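How to Clear Out a Craft Cupboard Without Buying a System

Most storage advice is written by people with boxes to sell. I have read plenty of it and followed a fair amount, and my yarn still ended up behind the door. The method below costs nothing until the last step, and you may not need the last step.

Step 1: Empty it all the way

Take everything out, including the jar of buttons you think you already know about. Half-emptying is how I kept a dried-up glue gun for 9 years. Give yourself a whole afternoon - the "20-minute reset" is a fantasy.

Step 2: Sort by project

The usual tip is to sort by color. It looks great for a week. Then you want to finish a quilt and the parts are in six places. Put the fabric, thread and pattern for one job together, and write the job on a scrap of paper.

Step 3: Be rude to your supplies

Would you pay for it again today? If the answer is no, give it away. My friend Anjana Pathirana swears by a "maybe" box. I opened mine after 2 years and wanted none of it.

Step 4: Look hard at the shelf you have

Open shelving gets sold as the cure for clutter. Upright dividers do stop fabric piles from sliding into each other, but they also fix the width of every section, so measure your biggest bin first.

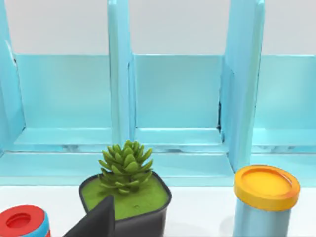 Step 5: Buy last, if at all

Live with the new layout until January, or whenever your next big project is done. Shoeboxes work fine in the meantime. If something still has no place, buy one container for that thing and leave the matching set at the store.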